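Notebook entry – Bench 41, tidying and tube storage
June 28, 2023
Entered by: Tsz-kin Yeh

Purpose. To agree on a fixed home for the small items that collect on the marble-pattern bench, and to settle how the capped tubes are to be kept between uses. The February entry left both points open.

Tubes. The set in use is clear plastic with blue push-in caps. Stock on the shelf register stands at 200, all from the Tumora order. Tubes are to go back in the acrylic rack with the cap fully seated. A tube left lying on the bench is to be treated as unchecked and is not to be returned to stock until it has been looked over for scratches.

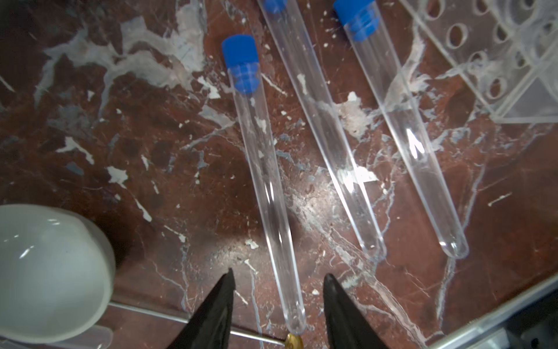
Ebere Babalola would prefer that capped tubes never be laid down at all, even for a minute, and asks that the rack be brought to the tubes and not the other way around. The caps on the earlier Royer tubes worked loose when they were stored flat, and one box had to be written off.

The request is accepted for filled tubes. For empty ones I would leave it to the person at the bench – the Tumora caps have a longer plug and I have had no trouble with them so far. To be reviewed when the next order comes in.

Hand tools. The trowel and the screwdriver have no assigned place at present. Both belong to the general tool list (sheet 8) and may be kept at this bench provided they are signed for. The lidded box is the proposed home for them. Tools are to be wiped before they go in. 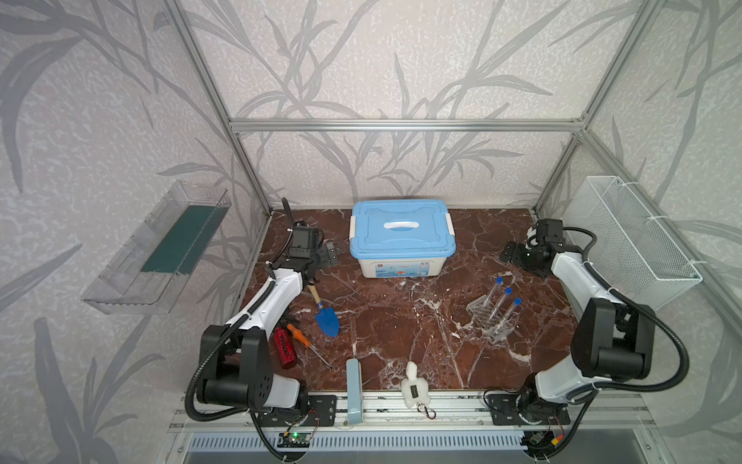
Tsz-kin Yeh

Continuing after the break. The box is entered under item number 3394. It is to hold hand tools only. Tubes and racks stay out of it, as do paper labels, which pick up grit from the trowel and then will not stick. The Huvier label roll has been moved to the drawer for this reason.

Red containers are to be stored upright, with the name facing out, and kept apart from the tubes. Refills are requested through Amiven on the usual form. 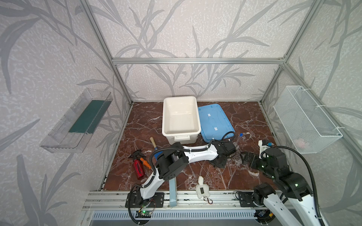
Storage procedure, as proposed. The box is opened first and the lid is put down flat beside it, light blue side up, so that both hands are free for the tools. Long items go in before short ones. The lid goes back on last, and both latches are closed before the box is lifted by its handle.

Still open: whether the wire basket on the side wall should be used for small parts. I am in favor, but the mesh may be too wide for spare caps. Ebere to try it with a handful and note the result on the next page.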